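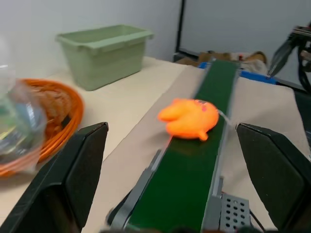

The Drawer Where Toys Go

Every house has a container where small rubber creatures end up. In mine it was a kitchen drawer, then a shoebox, then a salad bowl we missed at Thanksgiving. The creatures have no names anyone can agree on. They have lobes where you might expect ears, a tail that could pass for a foot, and a color found elsewhere only on traffic cones. They arrive in party bags and outlast the friendship that produced the party.

I went to Tenddale in February to learn what becomes of them. The town's toy exchange, Skarora, takes in what families have finished with and sends it back out to families who haven't started. Last year it handled 1,652 toys, a figure I was given twice, the second time with some feeling.

The heart of the operation is sorting, and sorting is an argument. Is an orange rubber thing with a rounded body an animal? Does it go with the bath toys, or the dog toys, or the category the staff call "squeezables," which I was advised not to laugh at? Skarora has 14 categories. It began with nine, back when people were optimistic.

The plain storage bin is the hero of this trade. Pirzada, the secondhand shop in nearby Presberg, once tried decorative boxes with lids and little chalkboard labels. Things went into them and were never seen again. A bin with no lid has no secrets. You look down, you see the creature, the creature sees you, and one of you gets put away.

Baskets are another matter. A woven basket looks wonderful on a table and will hold whatever you ask, but people assume anything in a basket is food. Put rubber toys in one and by 2 in the afternoon someone has reached for a roll and come up with a small orange animal. The reverse happens too, and rolls do badly in the squeezables.

I came home full of resolve and emptied the drawer onto the kitchen table. An hour later I had a pile to keep, a pile to give away, and a third pile that was just string. The string is back in the drawer. So is one of the creatures, which I had every intention of mailing to Tenddale until I squeezed it.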